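Wednesday, November 6, 2019

Filed under: Workshop diary / Glues and finishes
3 comments | 11 shares

Back on the hide glue today. The Gedance chair has been sitting in clamps since last week and I finally had the nerve to take them off. Two of the back joints are sound, the third has a hairline gap on the inside face – you'd never see it with someone sitting there, but I know it's there and so will Zulema when she comes to look at it.

I think I let the glue cool too much on that one. I was using the new batch from Vitodico, which gels faster than the old Lefèvre stuff we had in the tin, and I was faffing with the clamp pads when I should have been getting the joint closed. Steam it open tomorrow, scrape it, start again. Annoying, but that's the whole point of hide glue, I suppose (try doing that with the yellow stuff!). 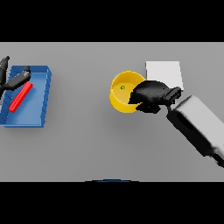 How long should the granules soak before they go in the pot? Overnight in cold water is what I've settled on, with the lid on, and only then into the warm bath.

I did try the short soak, 47 minutes by the kitchen timer, and there were still hard little bits in the middle that took ages to melt out. Ended up straining it through an old stocking and losing a good spoonful.

Also warmed the wood this time, 20 seconds each side with the hair dryer before brushing on, and the test joint on scrap was lovely. Snapped it over the bench edge and the wood went before the glue did. So that's going in as standard from now on, at least until January when the shop gets properly cold and I'll probably have to move the pot next to the heater.

To do: order more granules from Grana, find the small brush, ring Zulema about the seat rails.

Comments

zvaldebenito: I'd have spotted that gap, yes. Seat rails are ready whenever you are.

oldplane: Do you add any salt to slow the gelling? I use a pinch in winter.

Marquetry_Jo: Overnight soak here too, but in the fridge. It goes off quickly in a warm kitchen.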